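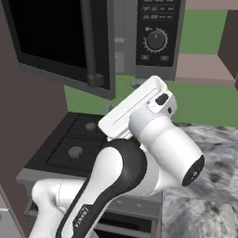

Staff at the Watine kitchen asked, in the first week, who would be blamed when the arm got it wrong. The question was put by Siliņa at the opening meeting and repeated in writing by several others, and the company's reply took so long that most of the kitchen had formed its own answer by the time it came. It is a useful place to begin the unit, as it concerns the division of responsibility and leaves the machine's abilities to one side.

Work and Automation
Unit 2: Shared Tasks in a Catering Kitchen
Course handout, Clivarley College
Issued 2026-09-18

Purpose of the unit

Unit 1 dealt with automation that replaces a whole task, as in a sorting line. Unit 2 deals with automation that enters a task already done by people and takes over parts of it. Students should read this handout before the seminar and bring written answers to the questions in the last section.

The case

Watine runs a central kitchen that prepares and reheats meals for offices and day centers. The kitchen produces 700 meals on an ordinary day and 1000 on days when the day centers are full. In April the company began a project, named Skalau, to give reheating and simple appliance work to robot arms. Planning was done first in simulation. A model kitchen was built on a computer, with a microwave, a stove and a stretch of counter, and the arm's movements were tried there before any equipment was ordered.

The kitchen employs 74 people across all shifts. None of them took part in the first round of simulation. They were invited to the second round, after the supervisors had pointed out that the model contained appliances and an arm but no cooks.

What counts as the task

Managers described the work to be automated as "operating the microwave." A task study carried out by the supervisors gave a longer description. A worker who operates the microwave also checks that the dish is suitable, notices whether the burners nearby are in use, warns the person standing alongside before swinging the door open, and judges whether the food is hot in the middle. Much of this is done without thought and is never written down.

Students should note how the choice of description affects the result. A microwave arm over a stove must reach across a space in which another person may be cooking. An open door takes up room. In the simulation this is a matter of geometry and can be solved by choosing a different path for the arm. In a working kitchen it is also a matter of turn-taking, and somebody has to give way.

Changes in the work

Three areas of change were recorded by the supervisors. They are uneven in size and should not be treated as equal in an essay.

Pace. Reheating had been a short rest between heavier jobs. When it was assigned to the arm on paper, the planned shift contained more lifting and more time at the sink. Older workers raised this before anyone else did. The rota was redrawn, though the lifting was only partly reduced.

Skill. Two posts were created for workers who would set up the arm, clear faults and record stoppages. Training was offered during paid hours. Both posts went to people on the day shift, and the evening shift objected that the training sessions had been held at times it could not attend. The objection was accepted and the sessions are to be repeated.

Responsibility. The company's written reply to the question quoted at the start of this handout states that a worker is answerable for starting the arm and for stopping it, and that the company is answerable for what it does in between. Siliņa has argued that the line is hard to draw in practice, as a worker who could have stopped the arm sooner may be held at fault for waiting.

Terms used in this unit

Task: a piece of work as described by whoever assigns it.
Job: the full set of tasks, pauses and informal duties that one person carries out.
Residual work: what is left for people after part of a task has been automated. It may be lighter or heavier than the original.
Handover point: the moment at which control passes between worker and machine.

Preparation for the seminar

Choose one kitchen, workshop or office task known to you and write two descriptions of it, one as a manager would give it and one as the person doing it would. Mark every handover point that automation would create.

Consider whether the Watine staff should have been included in the first round of simulation, and what they could have changed at that stage.

Written answers should fill no more than two pages and are to be handed in at the start of the seminar. Late work will be read but not marked.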